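Reading time: 2 min

Is it normal for an office lunch fridge to smell even after cleaning?

Posted in Food & Kitchen

We have one fridge on our floor for 16 people and it smells like a wet dog that has recently eaten an onion. I have thrown out everything with fur on it. I have wiped the shelves with the blue spray from under the sink. An open box of baking soda has been sitting in the back since June, and I believe it has given up. By noon my lunch tastes faintly of everyone else's. The fridge is a Grolalier, the tall one with the drawer that sticks. Is there a part I'm missing, or do we just need a new fridge? The manager at our Oltness office says a new one is $159 more than we have to spend, so I would like it not to be that.

oltness_lunchtime

It's the drip pan. Most fridges have a shallow tray underneath, near the compressor, where the defrost water goes to evaporate. Anything that leaks down the drain hole inside ends up there too, so yours may hold several years of salad dressing. Unplug the fridge, take off the grille at the bottom (front or back, depending on the model) and see if the tray slides out. Some don't, and then you're on the floor with a sponge on a stick. Wear gloves. Hold your breath if you're any good at it.

While it's unplugged, pull that sticking drawer all the way out. Drawers stick for a reason and the reason is usually an old grape. Wash it in hot water with dish soap, then wipe down the inside with two tablespoons of baking soda in a quart of warm water. Do the door gasket too, down in the folds, with an old toothbrush you have no further plans for.

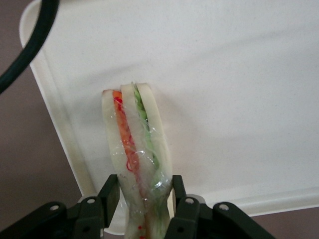 Then flush the drain hole. It's at the back of the fridge section, low down, and a turkey baster of warm water with a little baking soda in it will do the job. If the water backs up instead of going down, there's a clog, and you should go gently with a pipe cleaner. Put the clean pan back before you flush. I have done it in the other order.

As for the box of baking soda, three months is about as long as I'd trust one. Activated charcoal from the pet store works better on onion, in my experience, and costs less than a bad burrito.

cavorside_kate_not_kate

Get a new fridge. Ours smelled and we got a new one and now it doesn't.

dmk100

Seconding the drip pan, but check the freezer as well. We blamed the bottom half of ours for a whole winter and it was a bag of shrimp behind the ice trays. Also, whatever you do about the smell, put up a clean-out day and stick to it. Ours is the last workday of the month at 4 p.m. - anything without a date on it goes, including the nice containers. There was shouting the first time. There are a lot more dates now.

Okoth_upstairs

Related
Why does my ice taste like garlic?
Grolalier drawer won't close all the way
Can you freeze egg salad (and should you)
Best way to get tape residue off a fridge door
Microwave turntable goes around but the soup stays cold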